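Ticket: stock counts wrong after import, web shop and till disagree
Product: Twal Stock, hosted version
Raised by: Liswood kitchenware shop
Status: Closed

Opened, October, 9.10 am

Since the overnight import our web shop shows the wrong stock for the whole bowls and dishes category. The till in the shop is right. The web shop is wrong. Other categories (pans, knives, linens) match on both sides.

The supplier file came from Poltoteck as usual, by email, as a CSV. It has 200 lines. The import log says it finished with no errors. On the web side 49 products now show as out of stock, and we have them on the shelf. Customers have started ringing.

What we have tried so far:

Logged out and back in. No change.
Cleared the browser cache on the office computer. No change.
Ran the import again with the same file. Same result, same products.
Checked one product by hand and typed the right figure in. It held for a while, then went back to zero at the next sync.

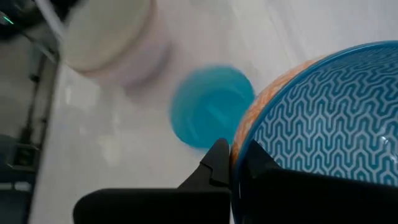 Reply from support, 10.25 am

Please don't correct any more figures by hand for now, as each sync will overwrite them. We need to know whether the affected products have anything in common. Look at the colour field first. A bowl like the one in your first attachment, with a teal-blue inside and white zigzag lines, may be down as one colour in your till and as two in the supplier file, and the import treats those as separate variants. Please send the original CSV, unopened. If it has been opened and saved in a spreadsheet program, ask the supplier for a fresh copy.

Update from shop, 11.05 am

CSV attached, straight from the email. We went through the list of affected products. All of them have more than one colour or pattern. Plain items with a single colour are fine. We did not change any settings before the import. The Ramus connector, which links the till to the web shop, updated itself last night to a new version. We only saw that in the log this morning.

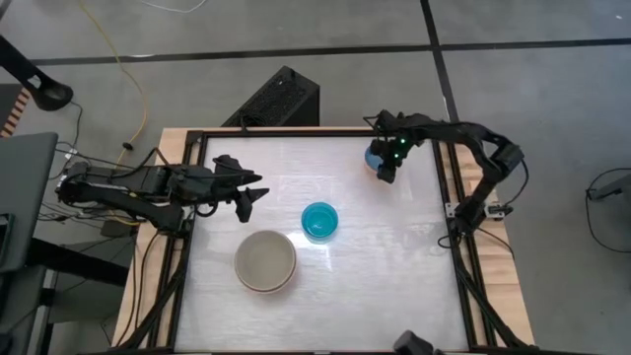
Cause

The new version of the Ramus connector reads the colour field differently. The old one took everything up to the end of the field. The new one treats a slash as a break and makes a second variant out of whatever follows it. So "blue/white" becomes a blue variant and a white variant, neither of which matches a stock code in the till. With no match, the web shop falls back to zero.

The import log shows no error because every line was read correctly. The mismatch comes at the sync, which has its own log under Settings, Connections, History.

Fix

1. Pause the sync under Settings, Connections.
2. Open the connector options and find Field separators. Remove the slash and save.
3. Go to Products, Unmatched. Select all variants created since last night and choose Delete. Don't choose Archive, because archived variants are still checked for a match.
4. Run the import again with the original file.
5. Turn the sync back on and wait for one full pass.

Update from shop, 1.40 pm

Steps 1 to 4 done. The sync took 35 minutes.

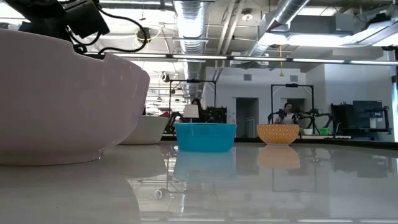 Most of the stock figures are now right on the web shop. There are 2 products still at zero. Both have a slash in the product name as well as in the colour field. Do we need to rename them?

Reply from support, 2.15 pm

No need to rename. The name field has its own separator setting, further down the same page. Remove the slash there too and sync those products singly with the Resync button on the product page.

Update from shop, 2.50 pm

Done, both correct now. We compared the category against the till and it matches. Automatic updates for the connector are switched off until we hear it has been changed. Happy for this to be closed.

Closing note

Passed to Ramus as a fault in the default settings. Other shops using Poltoteck files with slashes in the colour field should check their separators before the next import.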